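Satisfaction, With Conditions
A talk with a recovering complainer

She has kept a notebook of her disappointments for 12 years. It sits on the kitchen counter in Iltwood, next to the phone she uses to call customer service, and she poured me coffee before reading from it.
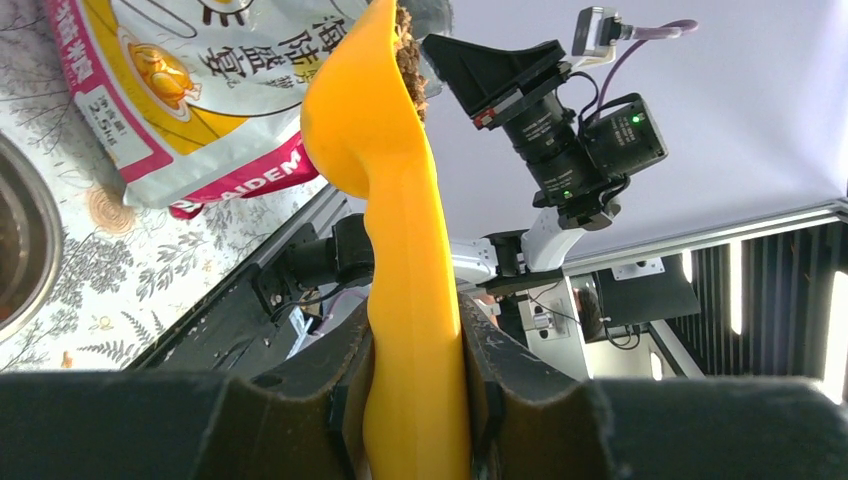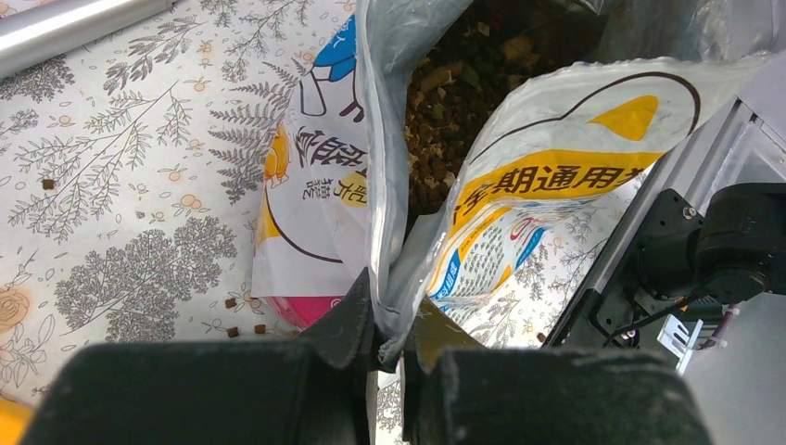
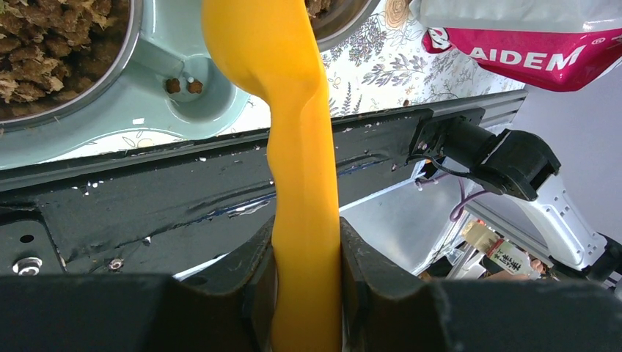 Yellow in the first and third, kibble in the second.

"Page one is a toaster," she said. "Altum, two slots, one of which worked. They told me the warranty covered the toaster but not the toasting."

I asked if she ever got her money back.

"I got a coupon. For another Altum toaster."

There are 4,000 entries now, and not all of them concern appliances. Her sister is in there. So is a hotel in Eshun, where the sea view was a painting, and a brief marriage she files under "Services."

"He wasn't a bad man," she said. "He was exactly as described. I just hadn't read the description."

Last November she tried to quit. A course called Skavar promised contentment in 20 lessons, and she made it through two.

"The woman on the recording said to let go of my expectations. Well, I'd paid for all 20 up front – I had quite a few expectations."

Did she ask for a refund?

"I wrote a very calm letter. I think that's progress."

These days she tries to put down one good thing for every bad one. The good column is shorter, and several lines of it just say "soup." When I got up to leave she was looking at my cup, which was still half full, and reaching for her pen.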